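The summer I gave up on my phone

I lasted 5 weeks without a smartphone, and I'd do it again tomorrow! My old Famico flip phone holds 500 texts, so every August evening I sat on the porch in Flatgate deleting things — and rereading them first, of course.

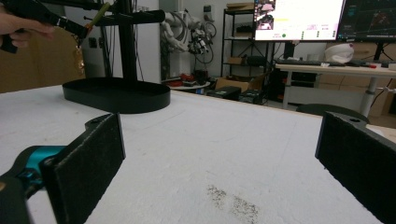
What I missed

Maps, mostly. I drove past the Walczak bakery twice (the rye was worth it). I came home to 1,766 unread emails, deleted 1,000 before breakfast, and went back out to the porch with my coffee and a real, folded newspaper.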